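3. Demonstration at Breravham

The group attended the Wurkier open day on Sep 16, 2025. The demonstration covered placing a small rectangular part into a fixture on a perforated plate, first in simulation. Each visitor group was given 20 minutes.

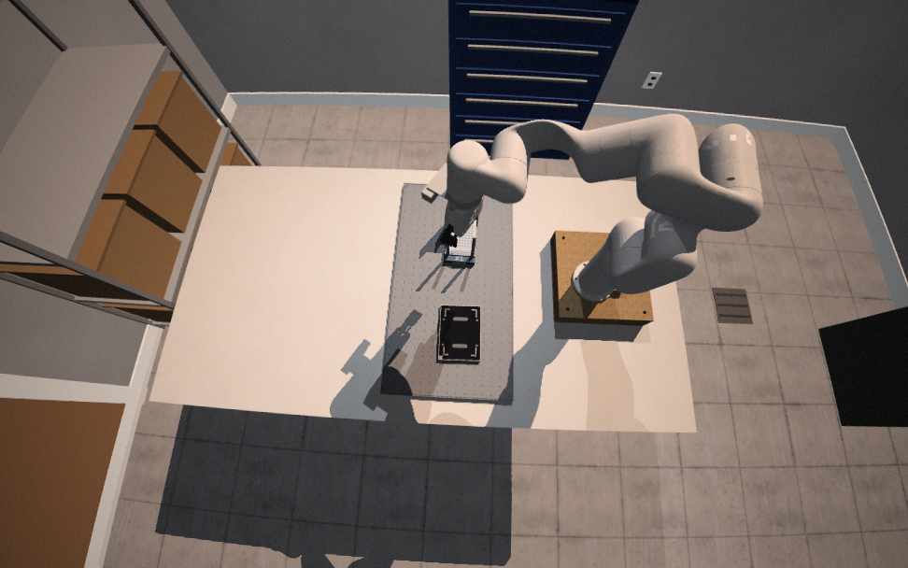 Cleiton Prado remarked that the simulated run says little about cable drag, and that we should ask for the bench figures before October. We agreed. Wurkier quoted 500 simulated cycles - no bench data was supplied. Fixture tolerance is treated in section 4.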